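Stadwood lab wants 580 pouch runs by end of October

MOLLTHORPE - Plastic pouches. Lots of them. That is most of what goes on in the back room at Stadwood this month, where a small team is teaching a two-armed robot to handle thin, see-through bags by showing it how, over and over.

The target is 580 good examples before the end of October. As of Wednesday morning they had 59 left to go, said project lead Nilmini Howlader, who was on her second coffee and did not want to stop for long.

"Bags are awful," she said. "Clear film, white table, shiny in the wrong places. The arm is fine. Knowing where the edge is, thats the hard bit."

Each run starts the same way. Pouch goes down flat on the table, a different angle every time. An operator steers both arms by hand from a station a few feet back. Grip, lift, let go. Then the next one. Joint positions and camera views get saved together and go to the learning system overnight.
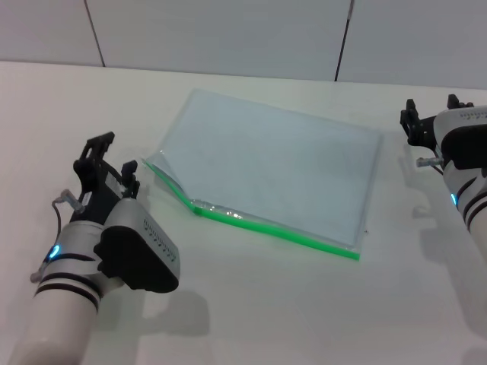
A clear pouch with a green seal strip on the table at Stadwood, with the left gripper's jaws open toward its folded corner.

Six operators share the job in shifts of 30 minutes. Any longer and the runs get sloppy, according to Tanvir Bandara, who does the schedule and takes a turn himself. Sloppy runs get tossed. So do the ones where the operator hesitates too long over a corner, as the system tends to copy the hesitating too.

Not everything that goes wrong is thrown out, though. If a pouch slips and the operator recovers it, the run stays in and gets a tag. Howlader wants more of those. Early versions of the system had only seen clean grabs and just froze when the film slid.

Money for the work comes from Tovico, a packing firm which would like robots to open and fill small orders of screws and fittings. Shafiq Bepari, who handles the project on the Tovico side, said the firm is not expecting anything on a packing line this year. He has asked for thicker pouches and a few with printed labels to be added in the next round.

A first test of the trained system is set for later in the month. Same table, same arms, pouches it has not seen before. Howlader would not guess at a score.

The recordings will be shared with a partner group at Skjelbred, which runs the same arms but under diffrent lighting. Whether the skill carries over from one room to the other is still an open question, and a separate report is planned on that.

Shifts run until 5 p.m. through Friday.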